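Residents' Forum > Building Services > Storage of bags in shared corridors

DHerath_Office
Residents are reminded that, effective in April, personal bags may not be left in the corridors of Reltitz House overnight. Items found will be labeled and held at the front desk for up to 8 days. Questions may be posted in this thread.
Dilani Herath, Building Office

rutkowska_3
I request clarification. The lease permits "small personal effects" beside the door. A school bag would appear to meet that definition.

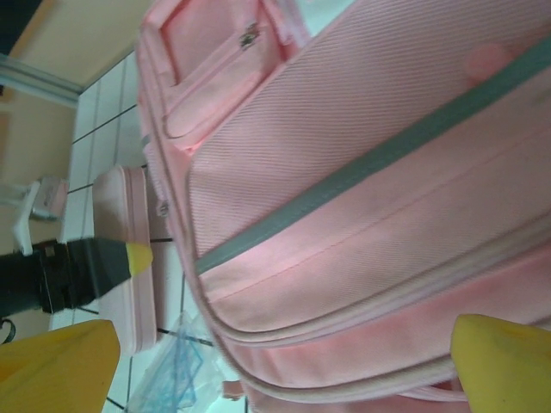 Pink bag with gray-green strap and zipper pocket

Pikeo
I do not agree with the previous poster. The clause refers to footwear and umbrellas. A bag of any size narrows the passage, and the third floor corridor is already tight near the stairs.

rutkowska_3
The clause does not mention footwear or umbrellas. Please see page 2 of the lease.

Indus369
Page 2 was replaced when leases were renewed. The new text reads "doormats only." I would still ask the office to allow a grace period for families with children.

DHerath_Office
Indus369 is correct regarding the new text. Leases not yet renewed remain under the earlier wording, and those residents should contact the office before any item is collected.

Pikeo
Two sets of rules on one corridor will be difficult to apply. I ask that my objection be noted.

DHerath_Office
Noted.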